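Robotics Lab Planning, Handout 3: What do we buy first?

Notes by Nuria Beyene. Bring your draft budget on 8th August, please!

Last time we got stuck on the arm, and I let us, because arms are fun to shop for. But look at the budget Vidar Forsberg passed around for the Flateteo lab – the arm gets a whole page and everything else gets one line called "misc." I've made that mistake myself (more than once) and I'd love for you to skip it.

So, start with the task and price outward from there. Ours is dull on purpose: one cup, one tub, one table. Before you ask for a quote, write down how wide the hand has to open, how far the arm has to reach across the table, and how you'll know a run counts. Then run it in simulation for a while. Simulation time costs us $70 a month per seat, and we need eight seats.

Cup and tub task, simulated:

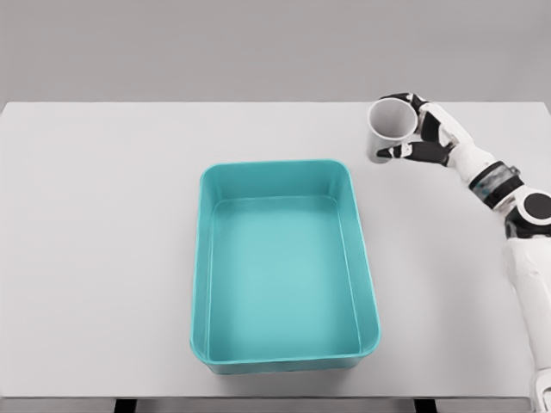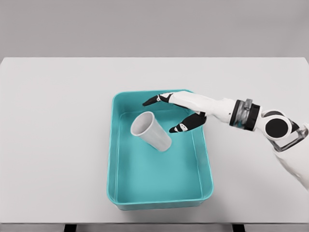 Now the small stuff, which adds up faster than you'd think. Spare fingertips are $467 a set. A table that bolts to the floor is $647 delivered. Put both in under their own names, and add a line for training hours too – Marit Eklund will send it straight back if you don't.

For next time:
Fill in the Pironine quote form, but leave shipping blank until I hear from them.
Decide what you'd put off until January if we only got half the money.
Read Halvard Dahlgren's notes on service contracts, mainly the part on renewals.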